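Subject: Re: Seed crystals for the October meeting in Trenbridge 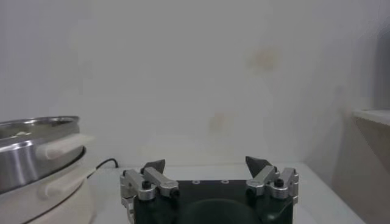

Dear all,

thank you for the quick answer. On 11 September 2026 the Elberg group wrote:

> Can we bring our own seeds, or must we use the Baumgart ones?
> We have 30 left, all grown from slow evaporation.

Own seeds are welcome – please only write the solvent on each vial. The abstract stays at 100 words, also for posters. Cavis will send the room plan later. I still miss replies from 2 groups.

With kind regards,
the program desk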